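Home > Studio and Therapy Equipment > Mats and Supports

Belance Pilates Support Mat

The Belance mat is supplied by Slaoui to studios, clinics and community halls offering pilates, gentle yoga and seated stretching. It is 13 mm thick and is intended for floor exercises in which the spine, hips or knees bear weight for extended periods.

The surface is closed-cell foam and may be wiped down between classes with a mild detergent. Solvent cleaners and oil-based sprays must not be used. Mats should be stored flat or loosely rolled, away from radiators.

Each mat is supplied with 2 carry straps. Orders of 3 or more are delivered without charge to mainland addresses. The guarantee covers splitting and loss of shape under normal studio use, and does not extend to damage caused by outdoor footwear.

Product reference: 142. Page revised February 2023.
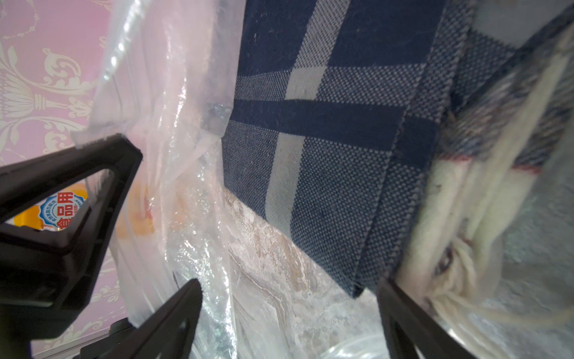
Clear plastic bag against patterned wallpaper.

Enquiries concerning bulk orders should be addressed to Saodah Santoso, Studio Sales.

Comments (3)

Junow: Bought for my mother's hip exercises. Firm, a bit heavy to carry upstairs.

Hicham Mansour: Is the blue coming back in March? Need four to match the ones we have.

Gikeck: Straps are on the short side but the mat is very good.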